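Robot Software Practicum, Handout 6
Grasp selection on cloth, or why your planner is so sure of itself
Haoran Wei, 27 October 2020

Last week we let Drusirow pick rigid things off the floor and everyone went home pleased. A mug has a handle, the handle stays where the mug put it, and the pose estimator earns its keep. Cloth has no pose. You can fit one anyway, and the fitter will return six tidy numbers and a high confidence score, and you should feel about these the way you feel about a weather forecast for next spring.

Have your lab copy of the grasp node open while you read. The part that matters is the scoring function, which is 78 lines long and has been edited by every person who ever complained about it.
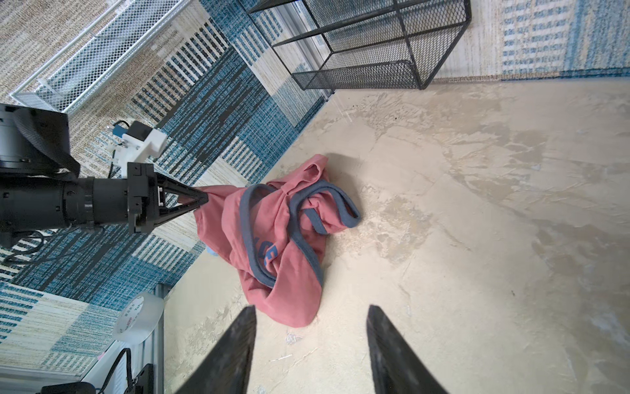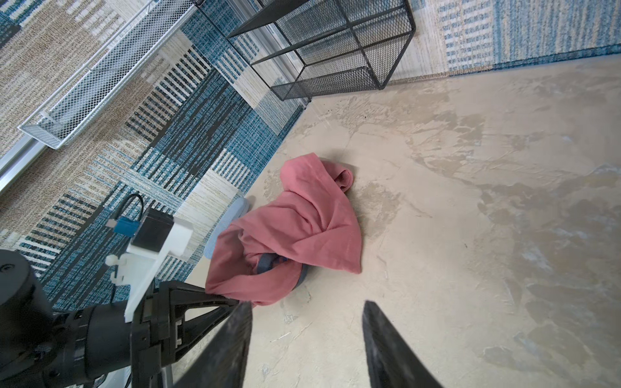
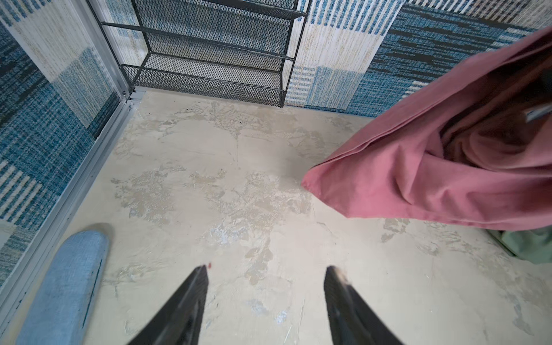 A grasp candidate in our code is a point, an approach direction and a finger opening. The network proposes them from the wrist view and the scorer ranks them. For a heap, the easy mistake is to reward whatever sticks up highest. Take the pink cloth in the second picture, with its raised loop at the top right: a fine, tall thing to close on, and it says very little about where the rest of the fabric will go once you lift. The first picture has the other arm's gripper pinching a sleeve end of the T-shirt, and a sleeve end is a point you can give a name to. Named points are worth a great deal to the folding planner downstream, which is hopeless with "somewhere in the middle."

The scorer therefore has two terms. The first is local: is there enough fabric between the fingers, and is the approach clear of the floor? The second asks the keypoint head whether the candidate sits near a sleeve, a hem or a collar. Kedir Tufa's version multiplies the two. Mine adds them. We have stopped discussing it at lunch.

Segmentation comes before all of this and is where most of your bugs will live. The mask tends to leak into whatever is lying next to the garment, and a patterned rug does it no favors. Run the leak check before you blame the planner - the planner is usually guilty of something, but get the order right.

For the exercise, use the Garnby log set. There are 332 episodes, of which 233 have keypoint labels. Train on the labeled ones only. Set the proposal count to 2000 and leave it there; lowering it makes the node faster and also makes it wrong.

Hand in:
1. A plot of score against keypoint distance, with the axes labeled this time.
2. One episode where adding and multiplying the terms pick different grasps, and which one you would send to the arm.
3. A paragraph on what your scorer does when no keypoint is found. "It crashes" is acceptable if you say on which line.

Due the first week of November. Read the Janevski notes on two-arm handover before then, at least as far as the section on waiting for the other gripper.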